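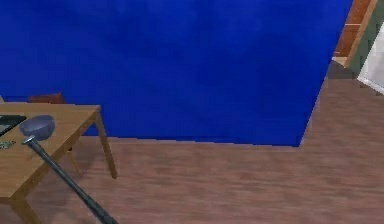 Última modificación de esta página: 10 mar 2018

Convocatoria de participantes: taller de encuadernación y reparación de libros

La asociación cultural Groncombe abre el plazo de inscripción para su taller de encuadernación, que empezará en octubre en el local de la calle Nerar. Va dirigido a personas mayores de edad con o sin experiencia previa. Quien haya asistido a una edición anterior puede volver a presentarse, pero tendrá prioridad quien lo solicite por primera vez.

Contenido
Durante el curso se trabajará el cosido a mano, el encolado de lomos, la confección de tapas en tela y la reparación de hojas rasgadas con papel japonés. Cada participante traerá un libro propio en mal estado — no se admiten ejemplares de valor ni anteriores a 1900 — y lo reparará en las últimas sesiones.
Parte de las prácticas se hará con libros del fondo Jurčo, formado por 2.123 volúmenes. De ellos, 556 necesitan algún tipo de arreglo. Son sobre todo novelas y manuales escolares.

Horario y duración
El taller suma 90 horas, repartidas en sesiones de tarde de tres horas. Se exige asistir a cuatro de cada cinco sesiones para recibir el certificado. El calendario completo se enviará a las personas admitidas.

Precio
La matrícula es de 300 euros e incluye hilo, cola, cartón y tela. Las plegaderas, agujas y cúteres se prestan en el local. El pago se puede hacer en dos plazos, el primero al formalizar la plaza.

Cómo inscribirse
Hay que entregar el formulario de solicitud, una copia del documento de identidad y una carta de una página como máximo en la que se explique el interés por el oficio. La documentación se presenta en la secretaría de Groncombe o por correo postal, con la referencia «Fendunano» en el sobre. No se aceptan solicitudes por teléfono.

Selección
Se leerán todas las cartas y se avisará del resultado por escrito, también a quienes queden en lista de espera. Si una persona admitida renuncia antes de la segunda sesión, se le devuelve el importe íntegro — después, solo por enfermedad justificada.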